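Werkstattbuch, 10. März 2019
Testpaket Flonent, zweiter Anlauf 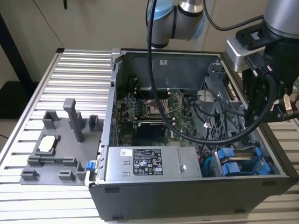
So, das Leihpaket von Flonent ist jetzt bei uns, und ich muss sagen: Der Greifer gefällt mir richtig gut! Yevhen wollte ja erst das von Karppinen (billiger, klar), aber da wäre die Software extra gekommen, nochmal 2000 Euro im Jahr. Einrichten ging flott, nur das Einlernen der Positionen am PC-Gehäuse zieht sich. Das Handbuch hat 158 Seiten und zum Nullpunkt der Ablage genau einen Absatz, na danke.

Sirkka fragt, ob die Kabelführung am Arm so bleiben muss – habe Rüdiger Hagedorn deswegen geschrieben, Antwort steht aus. Preis fürs Komplettpaket wären rund 4000, Schulung nicht dabei. Testphase läuft bis April, bis dahin will ich Sockel und Laufwerkskäfig sauber eingelernt haben. Ersatzfinger mitbestellen!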